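Broron Facial Steamer: User Guide
Print | E-mail this page
2 min read

Section 3. Filling and first use

1. Stand the steamer on a level, heat-proof surface, well away from the edge.
2. Lift off the water tank and rinse it under the cold tap.
3. Fill with distilled water to the MAX line (83 ml). Do not add oils, toner or salt.
4. Press the tank down until it clicks. 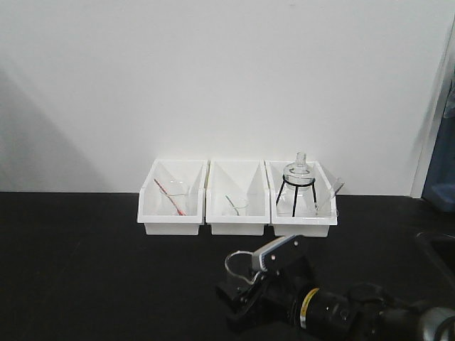
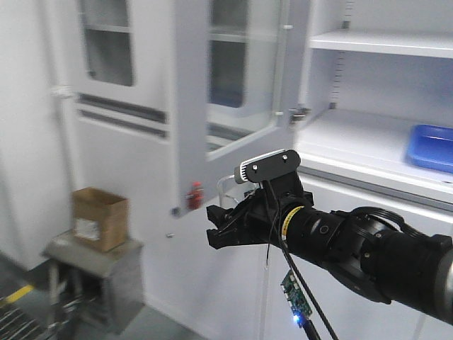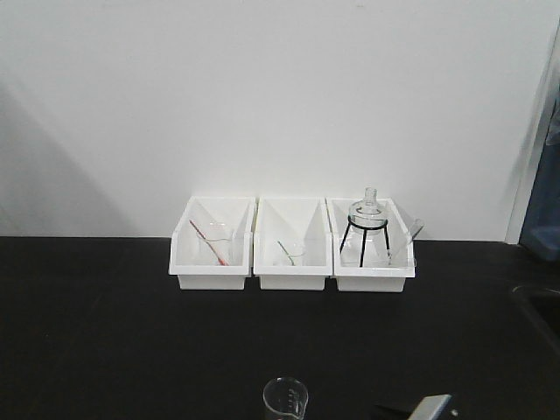 White bins on a black countertop (last picture).

5. Plug in and press the power button once. Steam starts after roughly 182 seconds.
6. Remove make-up and contact lenses. Keep your face at least 25 cm from the nozzle.
7. Steam for no more than eight minutes, then pat your skin dry.

Note: The light flashes twice when the tank is low. Switch off before refilling.

CAUTION: Steam can scald. Do not use on broken or sunburnt skin, or within a week of a peel. Keep out of reach of children.

Empty the tank after every use. Descale once a month as shown in Section 5. Spare tanks (part 3466) can be ordered from Nidlow.

Shares: 12 | Comments: 0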